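Trarambridge Sequel Announcements, Data Card
Version 3

What this is

A table of announcements that a film sequel, prequel, spin-off or reboot was in development, as reported by the English-language trade and fan press. Each row is one claim in one article. There are 3818 rows. The table was built to answer a fairly grumpy question: when a site says a sequel is "moving forward," how much should anyone believe it?

The answer so far is "not much," but please read the section on outcomes before you quote that anywhere. We have already seen version 2 cited for things it can't support.

Files

announcements.csv has the claims, one per row.
titles.csv has one row per proposed film, with whatever working title was in use.
writers.csv links proposed films to credited or reported screenwriters, by numeric ID only.
outcomes.csv has our guess at what became of each proposed film.
CHANGES.txt lists edits between versions, including the embarrassing ones.

All files are UTF-8, comma separated, with a header row. Excel will turn some of the film titles into dates. Open them in something else.

Columns in announcements.csv

claim_id: integer, stable across versions.
title_id: joins to titles.csv.
pub_date: the date printed on the article. Some sites reprint old stories under new dates, and we caught only the ones that someone complained about.
stage: what the article says is going on. Allowed values are talk, writer_hired, new_writer, director_attached, cast_attached, dated, shooting.
source_type: named, unnamed, studio_release, other_site.
wording: the verb phrase from the headline, lowercased. Phrases such as "eyeing," "circling" and "in early talks" are kept as printed.
confidence: the annotator's rating of how firm the claim sounds, from 1 to 5. See below for why you should probably ignore it.

How the rows were collected

Articles came from a keyword search over a fixed list of sites, run by a tool we call Skullo. Skullo looks for a known film title near a word like "sequel," "follow-up" or "part two." It misses any sequel whose article doesn't name the original, and it picks up a fair number of reviews that wish for a sequel that no one has proposed. Those were taken out by hand. We doubt that all of them were.

The list of sites was drawn up from memory and then never revisited. It leans heavily toward American outlets and toward action and superhero films. If you want to say something about romantic comedies, find other data.
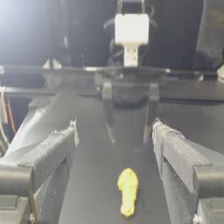 Lyons Screen Records Group, Department of Media Studies

Annotation

Two annotators read each article and filled in stage and source_type separately. Where they disagreed, a third picked one of the two answers. The third annotator was not allowed to choose a different answer, a rule we now think was a mistake. It means that when the first two were both wrong, the row stayed wrong.

The worst confusion is between writer_hired and new_writer. Trade stories seldom mention that a previous draft was thrown out, so a fourth writer can look like a first one. We checked each title against earlier rows in the table, but that only works if Skullo found the earlier rows.

The confidence column was added in version 2 at the request of people who wanted a single number to put in a regression. Annotators were given no examples of a 2 or a 4. Most of them seem to have treated 3 as "I have no idea." It is kept so that older scripts don't break.

Outcomes

Values are released, abandoned, replaced and unknown. "Abandoned" should be treated with suspicion. Studios hardly ever announce that a film is dead. We mark a title abandoned if 90 months have passed since its last claim and nothing has been released. That cutoff is arbitrary. A long-dormant franchise can come back at any time, and 17 titles that version 2 called abandoned have had fresh claims since. They were moved back to unknown.

"Replaced" means that a different follow-up to the same original came out. Whether it counts as the same project under another name is an argument we lost interest in.

Things people have asked us to say, and that we won't

That the table predicts which sequels get made. It records what was printed. A film with many claims may be close to production, or it may just have a chatty producer.

That unnamed sources are less reliable. They might be. In this table unnamed sources are bunched in the early stages, where most projects fail no matter who is talking. Anyone comparing the two groups needs to deal with that first, and a paper that skips it hasn't shown anything.

That hiring a new writer is a bad sign. See the note on writer_hired above.

Known problems

The Kikmont subset (rows donated from a closed fan forum) has no reliable pub_date before April of its first year. Filter on subset = kikmont if dates matter to you.

Some other_site rows are the same rumor going around in a circle. We tried to trace each to one original and gave up on the longer chains.

Animated direct-to-video sequels are in version 1, out of version 2, and partly back in now.

License and corrections

Free to use with credit to the group. Article text is not included and we can't send it to you. Corrections are welcome if they come with a claim_id and a link. "I heard it's happening" is not a correction.

Last edited May 8, 2019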